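Double pick

A double pick, also called a multi-pick or overpick, is a fault in robotic handling in which a gripper lifts more than one item when only one was wanted. It is most common with parts that nest inside each other, such as plastic cups, trays, lids and flower pots. In sorting and unstacking work it is counted among the grasp faults, along with the missed pick and the dropped part.

Causes

Nested cups touch along most of their side walls. When the top cup is raised, friction between the walls can carry the next one up with it. A slight vacuum between the two bottoms adds to the effect, and so does static charge in dry rooms.

Finger depth is the other main cause. The exposed rim of a nested cup is often only a narrow band. If the fingers close a little too low, they squeeze two rims at once. A small error in the height of the table or in the gripper's mounting is enough to do this. Squeezing too hard also bends the upper cup out of round and wedges it against the one below.

Effects

The first effect is usually a wrong count. In sorting by color, the hidden cup ends up in the wrong stack, and every later placement on that stack is too low by one rim. The arm then presses the next cup down before the program expects contact. This may trip the force limit and stop the arm, or it may push the whole stack over. A second cup can also fall off in midair — a minor matter with plastic, more serious with glass or filled containers.

The Lullska fault

A well-documented case took place at the Lullska test cell, run by the integrator Skaveo. In December the cell began to stop partway through its cup sorting routine. The controller, a Cruzado unit, reported a collision each time, and the arm was first thought to be at fault. Kristine Maglaya, who reviewed the logs, found that 7 of 20 runs contained a double pick before the stop. Her report, dated 28 January 2021, traced the fault to a fingertip change. The new Gindow tips were 3 mm longer than the old ones, and the tool length in the program had not been updated. After the correction the routine was run another 20 times with no double picks.

The report also noted that operators had been reaching in to separate stuck cups while the arm was in automatic mode. Skaveo changed its procedure so that the arm had to be stopped first.

Detection and prevention

Common checks include weighing the part at the wrist, measuring the finger opening after closing, and viewing the lifted part from the side. Some programs add a short twist or shake just above the stack to free the lower cup. Spacer ribs molded into the cups reduce sticking, though worn ribs lose their effect.

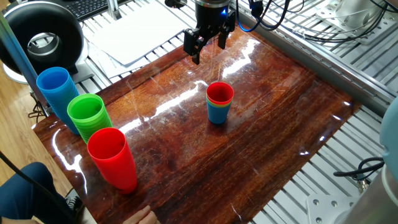

Why can a double pick go unnoticed until several cups later?

The two cups stay nested and are set down together, so the move looks normal to a controller that only checks whether the gripper is holding something. The error shows up when a later cup meets the stack higher than the program expects, or when the final count comes out wrong.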